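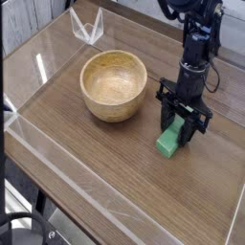

Fig. 11. Wooden bowl with a thick rounded rim.

Care of Turned Bowls: Oiling and Storage

Applies to all Murico bowls supplied without lacquer. Oil the bowl before first use and again whenever the surface looks dull or feels rough.

You will need: Dimero food-safe oil (80 ml bottle), two lint-free cloths, fine abrasive pad.

1. Wash the bowl by hand in warm water with a little dish soap. Rinse and towel dry.
2. Stand it on its rim on a rack and leave overnight.
3. Rub any raised grain lightly with the pad, following the grain. Wipe off the dust.
4. Pour a spoonful of oil into the bowl and spread it over the inside, the rim and the outer wall. Do the foot last.
5. Wait 40 minutes. Wipe off all oil that has not soaked in.
6. Repeat steps 4 and 5 if dry patches show.
7. Let the bowl cure for two days before putting food in it.

NOTE: New bowls may take almost twice as much oil on the end grain.

CAUTION: Oily cloths can catch fire on their own. Lay them flat outdoors to dry before throwing them away.

CAUTION: Do not put the bowl in a dishwasher, oven or microwave. Do not leave it soaking.

Store away from radiators and direct sun. In dry winter months, check for fine cracks at the rim. Replacement oil is part no. 702.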